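Notes from our open day visit, June 9, 2025

Thank you all for coming along to Nandent, and for being so patient at the door! Before next class, please go back over what you wrote during Sunee Yimyam's demonstration – rough notes are fine – and think about how a hand picks up something soft.
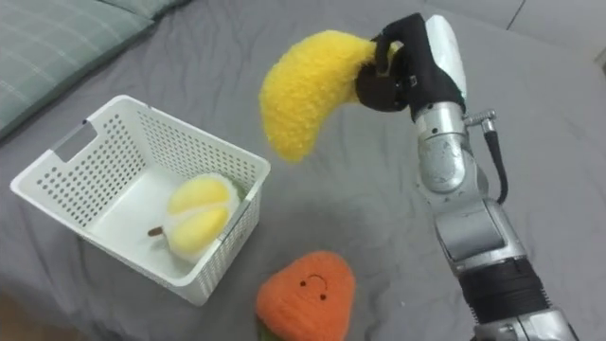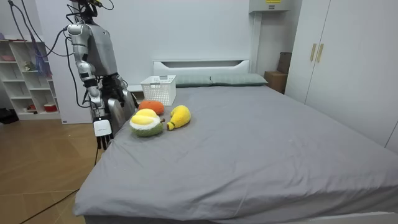
Plush fruit, the bed and the white storage basket, in both pictures.

For homework, write 200 words on which toy you would find hardest to grip, and why. Bring your sketches too, please – Prasert would love to see them.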